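September, afternoon, second bench

Picked up where I left off with the grasp planner branch. The goal for today was to find out why Butetti keeps rejecting candidates on small objects when the point cloud looks fine. Tabletop set is the usual one: basket, ball, cube, cup and the rest on the white cloth, target container is the basket.

First thing I did was replay yesterday's log with the collision checker in verbose mode. Of the 22 candidates on the cube, 8 were thrown out for contact with the table plane. All 8 were top-down or close to it, so those are the ones I would have picked by hand. The plane fit is coming out high. The cloth has folds toward the back and the fit was using every point under the height cutoff, folds included, then adding the safety margin on top of that. On a part as short as the cube there isn't much left to grab.

Changes made:
plane fit now uses only points inside the reachable area, back strip masked out
safety margin down from 7 mm to 2 mm for fingertips, left alone for the palm
open-finger model updated to the full spread, the old one was the half-open mesh

The last one was my own mistake from the spring. The planner was checking a gripper narrower than the one it was driving, and it only got away with it when the neighbors were far apart.

After a rebuild I ran the perception node live and stepped through the approach with the arm held at the pre-grasp pose, fingers open. Segmentation gives separate masks for the ball and the cube. The red object is still unstable when a finger is in front of it. The mask splits in two and the tracker hands out a new ID for each half, then the scene graph has one more object than it should. I don't want to fix that in the planner.
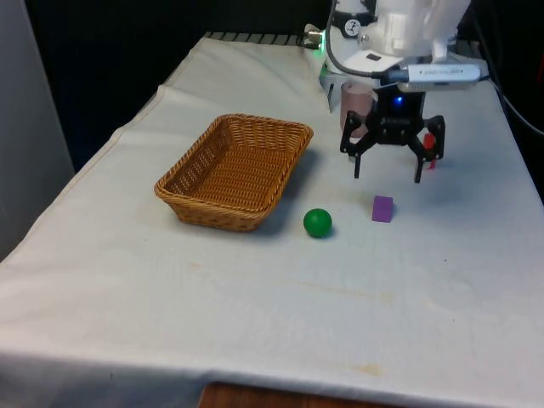
Yara Azar's view is that the split mask should be handled in Skimelero before anything reaches the tracker: render the gripper from joint state, mark those pixels as unknown, and let two fragments merge if they share a color and sit on either side of the unknown area. She would also like the margin change kept on a flag until it has been tried on the bare table.

Agreed on both. The flag is in, default off. For the merge I need the wrist camera extrinsics to be better than they are now. The rendered gripper is shifted to one side of the real one by nearly the width of a fingertip, and a mask that far off would hide good pixels and leave the bad ones. Started the calibration script before leaving the bench — it wants the Atallah board, and the board is in the other room.

Still open:
cup is fitted as a full cylinder even with half of it hidden, radius jumps between updates
planner timeout message prints the wrong stage name
check whether the Dundero driver reports open width at the tips or at the pads, the numbers don't match my mesh

Branch is pushed, not merged. Config from this session is saved next to the log.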